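Plutell Opens Second Ceramic Filter Line at Bendale Plant

Line 2 adds capacity for whole-house and under-sink water filter elements; first shipments scheduled for April

BENDALE - Plutell, a maker of ceramic water filter elements for homes, farms and small public buildings, today announced the opening of a second production line at its Bendale plant. The line will make the company's Series 48 and Series 53 elements, which until now have shared a single kiln with replacement parts for older housings. Shipments from the new line are scheduled to begin in April.

The expansion includes a mixing room, two slip-casting stations, a drying room with humidity control, and a tunnel kiln supplied by Lü, the kiln builder based in Nenville. Plutell and Lü began work on the kiln design after a review of firing records from the first line showed that temperature differences between the front and rear of the batch kiln were the main cause of rejected parts. In a tunnel kiln, parts move through fixed heating and cooling zones at a set speed, and each part is exposed to the same firing curve.

Ceramic filter elements remove sediment and other fine particles by passing water through the walls of a porous fired body. Pore size depends on the grain of the raw clay, the amount of burn-out material in the mix, and the peak firing temperature. A part fired too cool will be weak and may shed material into the water. A part fired too hot will have closed pores and a low flow rate. Plutell checks both conditions with a bubble-point test, in which air pressure is raised inside a wetted element until the first steady stream of bubbles appears.

Under the new procedure, every element from Line 2 will be bubble-point tested before packing. The first line tests by sample from each batch and will move to full testing when its pressure bench is replaced later in the year. Test results will be stored by lot code, and distributors may request the record for any lot they have received.
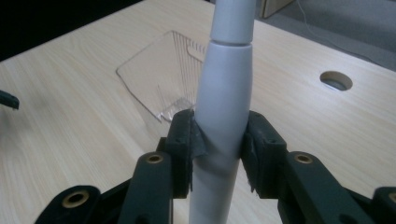
The Series 48 is intended for under-sink housings with a single outlet. The Series 53 is a longer element for whole-house housings and may be installed alone or in parallel banks. Both use the same end cap and gasket as earlier Plutell elements, and no adapter is needed when replacing a worn part in an existing housing. Installers should note that the torque setting for the retaining nut has been lowered for both series. The revised value is printed on the instruction sheet in each carton. Overtightening remains the most common cause of cracked elements returned under warranty.

Cleaning instructions have not changed. When flow drops, the element should be removed, rinsed under cold water and scrubbed lightly with the pad supplied. Soap, bleach and dishwasher cleaning are not recommended. An element should be replaced when it no longer passes through the sizing gauge included with the housing, or at once if a crack or chip is found.

Plutell has also changed its carton. Elements were previously packed in molded foam. They will now ship in folded cardboard sleeves, with 48 elements to a case for Series 48 and a smaller case for Series 53 to keep lifting weight within the limit set by freight carriers. Drop tests on the new carton were completed at the Nenville warehouse before the design was approved. Distributors holding stock in foam packaging may continue to sell it, and part numbers remain the same.

A minimum order of 500 elements applies to direct factory orders from Line 2. Smaller orders will continue to be filled through regional distributors. Prices for both series are unchanged for current contract customers through the end of the contract period. New customers should contact the Bendale sales office for a price list.

Line 2 will run on two shifts, with kiln operation continuing overnight. The loading dock on the east side of the plant will be closed on Sunday while the rail spur crossing is resurfaced, and carriers with pickups on that day have been directed to the north gate. Normal dock hours resume the following morning at 6:00 a.m.

The older batch kiln will stay in service for discontinued sizes. Plutell will accept orders for those sizes as long as molds remain usable, with longer lead times than for current series. Customers who depend on a discontinued size are asked to send their yearly requirement to the sales office so that firing dates can be grouped.

About Plutell

Plutell designs and makes ceramic water filter elements, housings and replacement parts. The company operates a production plant in Bendale and a warehouse and test room in Nenville. Its products are sold through plumbing supply houses and farm equipment dealers.

Technical data sheets, housing drawings and lot record request forms are available from the Bendale sales office.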